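Taller de automatización casera
Apuntes de la unidad 2: pinza de mano de dos dedos
Espacio Narngate - grupo de tarde

Material previo: haber leído la hoja de seguridad y traer impresas las piezas del cuerpo. Quien no tenga impresora puede usar la del espacio, pero hay que reservarla.

1. Qué vamos a construir

La pinza de esta unidad se sujeta con la mano y se abre y se cierra por medio de un varillaje. El cuerpo y los brazos se imprimen en PLA negro. Los dedos se imprimen aparte, en material flexible, y se montan al final. El diseño de partida es el Skallis, que Csaba Juhász adaptó para que todas las piezas quepan en una cama de impresión pequeña. Los archivos están en la carpeta 2232 del servidor del taller. Conviene descargar la carpeta entera, porque los brazos de la versión antigua no casan con el cuerpo nuevo.

Cada persona monta una pinza completa. Para los ejercicios se trabaja en parejas, con una pinza cada uno.

2. Montaje del varillaje

Se empieza por los brazos. Antes de atornillar nada, se repasan los agujeros con una broca a mano, sin taladro, hasta que el tornillo gire libre en la pieza exterior y muerda solo en la interior. Si muerde en las dos, el brazo se queda duro y luego se culpa al muelle.

Orden de trabajo:
Presentar los dos brazos sobre el cuerpo y comprobar que son simétricos.
Colocar arandela, brazo y tornillo en cada lado.
Apretar hasta el tope y aflojar un cuarto de vuelta.
Abrir y cerrar 60 veces seguidas. Si un tornillo se ha movido, una gota de fijador de rosca suave.
Montar los dedos.

El fijador no debe tocar el plástico. Kálmán Kelemen perdió así un juego de brazos en febrero: se agrietaron por la base.

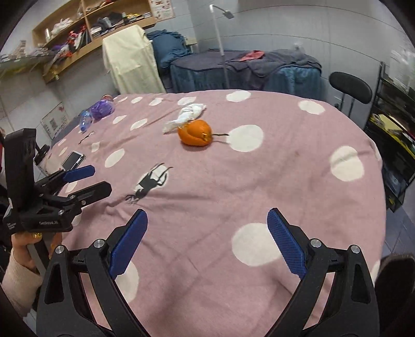 El ajuste de la apertura se hace con los dedos ya puestos y sin apretar el gatillo. En reposo, los dos dedos tienen que quedar separados y ninguno debe rozar el cuerpo. La posición correcta es una V ancha, como la de los dedos azules de la pinza en primer término, y los tornillos que hay que vigilar son los de cabeza redonda plateada, uno a cada lado, cerca de la base de los dedos. Si la V sale torcida con la mano relajada, casi siempre es un brazo montado un diente más allá. Se desmonta ese brazo y se vuelve a presentar; no sirve compensarlo con el tornillo. La textura de los dedos va hacia dentro, en la cara de agarre.

3. Dedos y superficie de agarre

El material flexible se imprime despacio y con poca retracción. Una pared demasiado gruesa da un dedo rígido que empuja el objeto en vez de adaptarse a él. Si el dedo se dobla por la raíz y no por el centro, falta relleno en la base - hay un perfil de Fitetti en la carpeta con los valores que usamos aquí.

Después de imprimir se quitan los hilos con tijera fina. No se lijan: la lija alisa la textura y el dedo empieza a resbalar. Tampoco se limpian con alcohol el mismo día del montaje.

4. Ejercicio de agarre

Se coloca un objeto redondeado sobre una superficie blanda, por ejemplo una colcha o una manta doblada. La superficie blanda cede y obliga a entrar más bajo que en una mesa, y ahí se nota si los dedos cierran a la vez.

Primero se aproxima la pinza abierta, sin tocar. Luego se bajan las puntas a los lados del objeto y se cierra despacio. Si el objeto gira al cerrar, un dedo llega antes que el otro y hay que volver al punto 2. Se repite después con un trapo arrugado, agarrando por un pico.

La segunda persona de la pareja mira desde el costado y anota qué dedo toca primero. Después se cambian los puestos.

5. Para entregar

Pinza montada, con las iniciales en el cuerpo.
Hoja de ajuste rellena, incluida la fila de holguras.
Una nota breve con las piezas que hubo que reimprimir y el motivo.

Los tornillos sobrantes vuelven a la caja Araújo, separados por longitud. La unidad siguiente trata el muelle de retorno, así que no conviene pegar todavía la tapa trasera.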